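Progress report to the funder: small business recovery desk, old town district

Reporting period: second half of the grant year
Submitted by: Simasby Recovery Desk

1. Purpose of the grant

The grant supports repair, claims assistance and short-term rent relief for businesses damaged during the street unrest in March. The desk opened in the former ticket hall on Bendska Street and serves the old town and the streets down to the river. Its work is limited to premises with a street-level entrance that were trading at the time of the damage. Vehicles, private homes and public buildings are handled under other programs.

This report covers applications, payments, repairs, the claims backlog and one change to the rules that we are asking the funder to approve.

2. Applications

The desk received 223 applications by the close of the window. Most came from food shops, hairdressers, pharmacies and small clothing stores. Applications from upper-floor offices were passed to the city's general hardship fund, with the applicant's written consent.

Each file was checked for a trading license, proof of the address and either a police report number or a signed damage record from the city inspector. Missing inspector records were the main cause of delay. The inspectors worked street by street from the north, so the southern end was recorded last, and some owners there had already cleared the glass and covered the openings. We now accept a dated repair invoice together with a statement from an adjoining business in place of the inspector record. The funder agreed to this in the interim review.
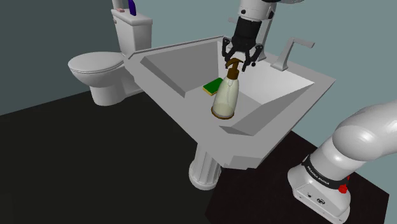

3. Payments

Emergency payments were made in one installment of up to 3,000 per business. The payment is meant to cover boarding, locks, glass and the removal of spoiled stock. It is not an advance on an insurance settlement and does not have to be paid back if the insurer later pays for the same item, provided the total received does not exceed the invoiced cost. Where it does exceed the cost, the difference is returned to the grant account.

Payment runs are made twice a month. Files approved after the cutoff move to the next run. A run was held back for one cycle when the bank changed its format for bulk transfers, and the affected owners were told by letter and text message. No file was lost, but the desk spent a good deal of staff time on phone calls during that period.

Rent relief is paid directly to the landlord. Several landlords declined to confirm the rent in writing, and in those files we used the registered lease. Two landlords have disputed the amount. Both disputes are with the city's legal office.

4. Repairs

The repair contract is held by Flavow, which supplies glazing, metal shutters and door frames. Work is ordered by the desk and signed off by the owner. As of this report, 70 percent of the ordered jobs have been signed off. The remaining jobs fall into these groups:

- Shopfronts in the protected buildings zone, where the heritage office must approve the profile and color of the frame before fabrication.
- Shutters of non-standard width, which are made to order.
- Premises where the owner and the landlord have not agreed on who orders the work.
- Return visits for faults found at sign-off, mainly locks and shutter motors.

The heritage approvals are the slowest item. The office meets once a month and does not decide on incomplete drawings. Flavow now sends drawings to the desk first - we check them against the office's list before they go in. Drawings sent this way have not been returned so far.

Street works on the lower part of Bendska Street also affected access. The contractor could not bring a lift truck past the barriers, and glass above door height had to wait until the lane reopened.

5. Insurance claims

Claims assistance is provided by Daneshvar under a separate agreement. Its advisers read the policy, list the documents the insurer will need and draft the first letter. They do not represent the owner in court.

The main point of dispute is the civil disorder clause. In many of the older policies the clause covers breakage but excludes lost trade, and in some it excludes both unless an extra premium was paid. Owners often learned this only when the first reply came back. A second point is the notice period, which in certain policies is counted from the night of the damage and in others from the day the owner could safely enter the premises. Daneshvar has asked the insurers to apply the second reading to every address inside the police cordon. Replies are still coming in.

6. Contact with owners

The desk holds an open session in the early evening, after most shops close. Attendance was high at first and has dropped as files were settled. Questions at recent sessions were mainly about return visits, rent and whether the street market will go back to its old position. The last point is outside the grant, and we refer it to the city.

Comments from the sessions are recorded in short form and attached to each report. One is given in full, as it bears on the request in section 7.

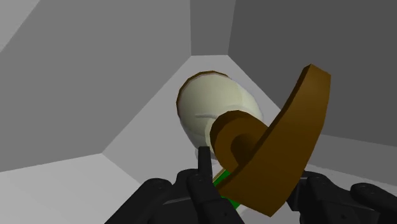
One owner from the southern end said the payment had covered the glass and the lock but that trade had not come back with them, because the bus stop was still closed and people were walking round by the river instead. The owner asked whether rent relief could run until the stop reopened, even if that fell after the end of the grant year.

The desk replied that the present rules do not allow this, and that the question would be put to the funder.

7. Request for approval

We ask the funder to allow unspent repair funds to be used for rent relief at addresses where public access is still restricted. The request covers a maximum of 2 further months per business. It would not raise the total grant. Eligible addresses would be taken from the city's list of closed stops and lanes, so that no new application form is needed.

If the request is declined, the unspent amount will be returned with the final accounts.

8. Next period

- Complete the outstanding shutter orders and return visits.
- Submit the remaining heritage drawings.
- Close files with no reply from the owner after a second written reminder.
- Pass open insurance disputes to Daneshvar with a full copy of the file.
- Move the evening session to the library when the lease on the ticket hall ends.

The ledger of payments and the list of open repair orders are sent separately to the funder's accounts office.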